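巴雷多（Barredo）棒球俱乐部
阵容与球员事务会议纪要

时间：二月，上午九时三十分至十二时十分
地点：俱乐部行政楼二层会议室
主持：阿曼迪奥·帕切科（Amândio Pacheco，棒球事务总监）
出席：蕾努·蒂瓦里（Renu Tiwari，财务与合同）、西贝尔·埃伦（Sibel Eren，球探部）、伊萨琳·沙尔庞捷（Ysaline Charpentier，医疗与体能）
记录：普斯皮塔·卢门塔（Puspita Lumenta）
列席：一队教练组代表（仅参加第三、四项）

一、通过上次纪要及议程

上次会议纪要第四项中，“租借球员不得在对阵原属球队时出场”一句，经埃伦女士提出，改为“租借球员在常规赛对阵原属球队时不得出场，季后赛不受此限”。其余无异议，予以通过。

本次议程原列七项，其中“青年队夏季集训”一项因场地方案尚未送达，移至下次会议。其他事项顺序不变。

二、上次会议决定事项的执行情况

1. 二垒手续约文本已由双方签署，并于联盟规定期限内完成备案。
2. 与马卡滕特（Makatent）俱乐部就左投后援的初步接触已经进行，结果见本纪要第三项。
3. 客场住宿供应商的比价工作尚未完成，两家供应商未按要求提交退改条款。蒂瓦里女士负责催办。
4. 球员手册修订稿已发至各部门，收到书面意见的仅有医疗部与球探部。主席请教练组在下次会议前补交意见。

三、与马卡滕特俱乐部的球员交换

主席介绍了谈判进展。马卡滕特方面有意取得本队一名外野手，愿以一名左投后援加一名新秀捕手交换。对方要求本队承担外野手本季余下薪资的一部分，具体比例未定。

埃伦女士报告球探部意见。该左投上季对左打者的表现稳定，对右打者的保送偏多，适合在第七、第八局有针对性地使用，不宜作为终结者的备选。球探部对其球速没有疑虑，对其变速球的控制有保留。新秀捕手接捕基本功扎实，传二垒的出手动作偏长，打击尚处于二级联赛水平，预计需要两个完整赛季方可进入一队竞争。

蒂瓦里女士就合同作出说明。左投现行合同尚余一年，另附一年球队选择权，选择权须在赛季结束后的规定期限内行使。外野手的合同中载有限制交易条款，可列明六家不接受的俱乐部，马卡滕特不在其名单之内，故无须取得其本人书面同意。但按照本俱乐部惯例，仍应在文件签署之前由主席当面告知。

蒂瓦里女士同时指出，如本队承担的薪资比例超过三分之一，则本季机动预算将不足以应付七月间的补强，届时须另行申请追加。她建议将三分之一定为谈判上限。

沙尔庞捷女士提出，医疗部目前只收到左投的体检摘要，未收到影像资料及肩部活动度的原始记录。其上季曾缺阵一段时间，公开的说法为“肩部疲劳”，这一表述过于笼统。她要求在收到完整资料并由本队医师复核之前，不签署任何具有约束力的文件。

教练组代表表示，外野手离队后，中外野的第一替补将由目前的右外野手兼任，这一安排在连续作战的客场行程中有风险。教练组不反对交易，希望同时考虑从自由市场签入一名防守型外野手。

埃伦女士回应称，市场上符合条件的球员有两名，均可接受小联盟合同附春训邀请。球探部可在一周内提交书面比较。

经讨论，会议决定：
（1）授权主席继续与马卡滕特俱乐部谈判，本队承担薪资比例以三分之一为上限。
（2）以取得完整医疗资料并通过本队复核作为签约的先决条件。
（3）球探部提交防守型外野手的书面比较，抄送教练组。
（4）在正式公布之前，与会人员不得对外谈论交易对象及条件。

四、春训名单与投手使用计划

教练组代表提交了春训名单草案。草案列入先发投手、后援投手、捕手及各守备位置人选，并注明每人的报到日期与体能基准。

沙尔庞捷女士认为，草案中三名年轻投手的首次牛棚练投安排过早。三人均参加了冬季联赛，其中一人在冬季联赛中的用球数接近其上一整季的一半。她建议将三人的首次练投推迟一周，并在前两次练投之间安排两天休息。教练组代表接受推迟的建议，但认为间隔两天会影响与捕手的配合演练，希望改为一天休息加一天轻度传接球。沙尔庞捷女士同意，条件是轻度传接球的距离与次数由体能教练当场记录。

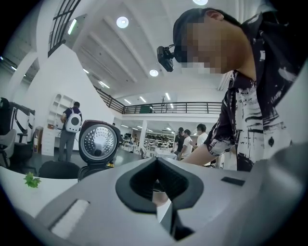
关于先发轮值，教练组倾向于开季采用五人轮值，遇有连续比赛日较多的阶段再临时增加一人。主席询问增加的人选从何而来。教练组代表答复，将由长中继投手递补，必要时自二级球队上调一人。蒂瓦里女士提醒，上调与下放均须占用名单异动额度，请教练组在每次异动前一日通知财务与合同部门，以便当日完成备案。

埃伦女士就捕手人选发言。她认为草案只列两名一队捕手，数量偏少，春训期间牛棚接捕的负担集中于少数人，建议增邀两名非名单球员。会议同意增邀，费用自春训经费内支出。

五、沃卡尔（Wukar）训练基地与科斯图斯（Kostus）球场

蒂瓦里女士报告，沃卡尔训练基地的租用合同将于本季结束后届满，出租方提出续租三年，租金按年调整。现有条款中，雨天室内打击区的使用时段与当地青年联赛重叠，过去一季曾发生数次临时调换。她建议续约时将一队使用时段写入合同正文，不再以附函形式约定。会议同意。

科斯图斯球场本垒后方看台的更新工程已完成验收，新设座位700席。原定同时更换的客队牛棚围网因供货延误，须在主场开幕前另行施工。主席要求施工不得占用主队赛前训练时间，并请卢门塔女士将施工时段书面通知场务部门。

季票方面，截至本次会议，已办理续订的为1,124份。票务部门建议将续订期限延长至主场开幕前一周，原价优惠维持不变。蒂瓦里女士对延长期限无异议，对优惠维持至期满持保留意见，认为应在最后一周恢复正常价格。经讨论，会议采纳蒂瓦里女士的意见。

六、球探部人员与差旅

埃伦女士申请本季增加国际球探差旅天数，由现行额度增至70天。申请理由为：两处海外选拔营的举办时间不再重合，原有额度仅够覆盖其中一处；另外，上季末有一名球员因本队未能派员作第二次观察而放弃报价。

蒂瓦里女士询问增加的天数是否可由区域兼职球探分担。埃伦女士答复，兼职球探可承担首次观察与资料收集，但按内部规定，报价前的第二次观察须由专职人员完成。主席支持这一规定，认为不宜因节省差旅而变通。

会议批准该项申请，附带两点要求：每次出差后五个工作日内提交书面报告；同一行程中如安排观察职业球员，应事先知会棒球事务总监。

沙尔庞捷女士另提出，球探报告中的伤病一栏填写方式不统一，有的仅写“无”，有的引用球员本人说法而未注明来源。她愿提供一份格式，列明资料来源、日期及是否经医师确认。埃伦女士表示欢迎，拟自下一批报告起试用。

七、其他事项

1. 联盟就投球计时规则的解释发来补充函，主要涉及垒上有人时投手离板次数的计算。教练组将在春训首周向全体投手与捕手作专门讲解，裁判组是否派员到场尚待联盟答复。
2. 客队更衣室的物品寄存办法沿用上季规定。
3. 主席通报，一名二级球队内野手提出解约，拟返校完成学业。会议同意按合同规定办理，并保留其两年内返队的优先签约权。

八、待办事项

帕切科：继续与马卡滕特俱乐部谈判；签约前当面告知相关外野手。
蒂瓦里：催办住宿供应商退改条款；拟定沃卡尔基地续租条款；通知票务部门季票续订期限及价格安排。
埃伦：提交防守型外野手书面比较；联系两名非名单捕手。
沙尔庞捷：向马卡滕特方面索取完整医疗资料；提供球探报告伤病栏格式。
卢门塔：通知场务部门围网施工时段；分发本纪要。
教练组：修订春训名单及练投日程；补交球员手册意见。

下次会议定于春训名单报送联盟之后召开，具体时间由记录人另行通知。对本纪要如有更正意见，请于收到后三个工作日内以书面形式提出。

主席宣布会议于十二时十分结束。

记录：普斯皮塔·卢门塔
审阅：阿曼迪奥·帕切科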